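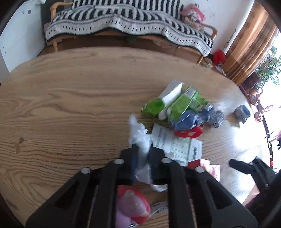 4 min read

Section 3. Recording a veteran's account of service overseas

Read this section through once before you sit down with anyone. It assumes you have the Trotum recorder kit and have already charged it as described in Section 2. The recorder maker's own leaflet says the battery lasts all day. Plan on it lasting a morning.

Before the session

1. Write down what you already know: branch, unit, dates of service, where he or she was based. Put the source next to each item. "His daughter told me" is a source. "Everybody knows" isn't.

2. Ask for a copy of the discharge papers if the veteran is willing to share them. Don't copy dates from a website in their place. Unit association websites borrow from each other, and one wrong date can sit on a dozen of them.

3. Print a map that covers the years of service. Place names were spelled three or four ways in wartime, and some bases had a nickname that never made it onto paper.

4. Prepare no more than 8 questions. Older versions of this guide had a list of sixty. Interviewers read it aloud from top to bottom and got sixty short answers.

Note: Do not send the questions ahead of time. Yhon Grajales, who edited the first version of this guide, thinks we are wrong about this and that people deserve time to think. He may be right for letters and written accounts. On tape, we have found that prepared answers sound like the book the person read the week before.

Setting up

5. Place the recorder between you and the speaker, a little closer to the speaker. Set the input level to 3. The automatic setting is advertised as "smart." It turns up the refrigerator during every pause.

6. Record a short test, then play it back through headphones. Watching the meter move doesn't count as a test.

7. Say the names of everyone in the room, the place, and the date, out loud, at the start of the file. Do this again if you stop and start.

Caution: Never record over an old card, even one marked blank. The Ho interview was lost this way and could not be done again.

During the session

8. Start with travel. How did you get there, who was on the plane or the ship, what did you carry off it? People usually remember arrivals, and the question asks for nothing painful.

9. When a story seems to be in the wrong place or the wrong year, let it run. Make a mark on your pad and come back to it later with the map. Interrupting a man to tell him his outfit was never at that river will end the interview, and you could be the one who is mistaken.

10. Ask "Did you see that, or did you hear about it?" Ask it in the same plain tone for small things and large ones. Fitriani Osman tries it out early on something harmless, like the food, so that it doesn't sound like an accusation when it matters.

11. Stop after 2 hours, sooner if the speaker is tired. Don't push on for an ending.

Caution: If the speaker becomes distressed, turn the recorder off and stay with them. Contact numbers are in Section 7. You are not a counselor, and a weekend course did not make you one.

After the session

12. Copy the file to two places before you leave the building. The Zavlow upload page will say "Complete" when it has received only part of a long file - open the uploaded copy and listen to the last minute.

13. Transcribe what was said. Leave in the false starts and the wrong names. Corrections go in a footnote with your initials, never in the text.

14. Fill in Form B. The box marked "Verified" should be checked only if you have seen a record made at the time. A second veteran telling the same story is useful, but the two may have been swapping it at reunions for decades.

Note: The Setine software offers to write a summary of each interview. Leave this turned off. In our October trial it gave one medic a promotion he never mentioned and moved a supply clerk to a different war.

Questions about Form B go to Intan Rondonuwu. Report damaged recorders to Hrvoje Vidmar, with the card still inside.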